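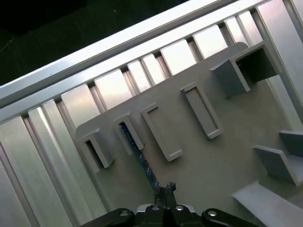 Gripper on the blue rod, which runs through the second holder.

Filed under: Workshop Notes > Teaching by Demonstration

Print this page | E-mail this page

How to record rod demos you won't have to throw away

The Branau recorder will happily save anything you give it, including your mistakes, in excellent quality. Do it in this order and you'll keep more.

1. Check the wrist view first. You want the fingertips and the holders both visible. If the gripper hides the holder you're working with, change the approach angle now, before you have a hard drive full of black gripper.

2. Pinch the rod near its lower end. Grab it higher and the fingers get to the panel hardware before the rod does.

3. Line up, stop, then move. Hold still for one breath - yours, the arm doesn't need it. Policies trained on our hurried demos learned to hurry, mostly into the side of the holder.

4. Keep each demo under 15 seconds. Cut the dithering at the start. The model will copy your indecision faithfully.

5. Change one thing per batch of 12. Starting pose, target holder or lighting. Shadows on a gray panel move a lot between morning and 4 p.m., so record in both.

6. Label failures as failures. Up to 8 in a batch is normal for a new operator. Don't delete them, just keep them out of the "good" folder, where I once put a whole afternoon's worth.

Our Clilau set stands at 1,487 demos, and I'd redo the first few hundred if anyone paid me to.

Comments (3)

wristcam_woes: Does step 3 matter if you trim pauses afterward?

sipos_user: Yes. Trim the long ones, leave the short stop before contact. We lost most of November learning that.

gray_on_gray: Tried the 4 p.m. batch. My policy is now afraid of shadows. Recording more.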